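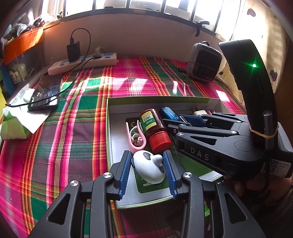
24 April 2021 — small-items box, bed trial

Working on the bed again, on the pink and green plaid spread. I said last time I would move to a table and I have not. The claim we are supposed to be checking is the Tolach one, that a shallow open box with mixed small things in it is faster to live out of than a zip pouch. I did not believe it in the morning and I'm only slightly softer on it now.

Box

Shallow cardboard tray, white inside, green trim outside. Good size for a bedside shelf or the top of a suitcase. Bad in one obvious way, which is that it has no lid and so every test that involves carrying it is really a test of how level I can walk. Tolach's sheet says "stackable." With what? Anything set on top of it would sit on the bottle.

The green printed card is lying flat in the bottom. I left it in as a liner. It does stop the bottle skating on the bare cardboard, or I think it does. Did not run it without the card, so that stays a guess.

Contents as packed

Brown plastic bottle with the red screw cap, green and yellow label, 100t. Laid on a slant because I like being able to see the cap.
Pink plastic clip-shaped holder, with the small white part and its pink loop inside.
The translucent blue piece, along the back wall.
White plug adapter.
Panda, small, white with black ears and eye patches.

The panda is on the list as "soft filler, optional." I object to the word filler. It takes up a spot and does no work. If we want something that keeps the bottle from rolling, a folded sock would do it and I would have a sock at the end. But the sheet says panda, so panda.

Order

Tried 2 orders. First was biggest thing first: bottle, then adapter, then whatever fits. Second was back wall first: blue piece, adapter, bottle, pink holder, panda last near the front.

Second is better. I don't love saying so, as it is the order on the sheet. With the bottle in first, the adapter ends up wherever there is room and the prong points at whatever is next to it. I scratched the bottle label a little that way. With the adapter at the back it has nothing soft to poke.

The pink holder is the awkward one in both. The curved arms catch on other things when you lift it, and twice the white part came up with it at an angle and dropped back. I would not pack the two together if it were up to me. Siliņa notes claim the holder "keeps the part oriented." It keeps it oriented until you touch it.

Finding things again

Six rounds of closing my eyes, naming an item, opening them and reaching. The bottle is easy every time, no surprise, it's the one with the red cap. The blue piece is the slow one. It is see-through and it sits low against a white wall, and when the sun comes across the bed in bars like it did today you are hunting between the bright patches. Same things in a pouch would be worse, I admit, but the pouch would also still have everything in it after you dropped it down the stairs.

Not writing down times. The last entry had times to the tenth of a second and they were taken by the same person doing the reaching, me, with a phone in the other hand. Those should come out of the shared table. I have marked the row.

Surface

The spread is a problem and I keep pretending it isn't. The mattress gives when you lean in from one side and the tray tips toward you. Also the stripes. Loud magenta and yellow under a small box makes it hard to tell at a glance whether something has dropped out beside it. Lolluvberg runs were done on a plain gray mat and I suspect half of their good result is the mat.

Where this leaves the claim

Order matters, yes. Open box beats pouch, maybe, on a shelf, in flat light, for someone who never moves it. I would not sign anything stronger. The Trulex write-up from July says "clear preference for the open tray" and I went back and looked: they asked people right after they had packed it, when everybody knows where everything is. Ask them a week later.

To do

Repeat on the table.
One run with no card in the bottom.
Swap panda for sock, same spot, see if anybody can tell the difference.
Separate the white part from the pink holder and give it its own corner.
Find out what 100t on the bottle label refers to. Tablets is my bet, but I am not putting it in the contents list on a bet.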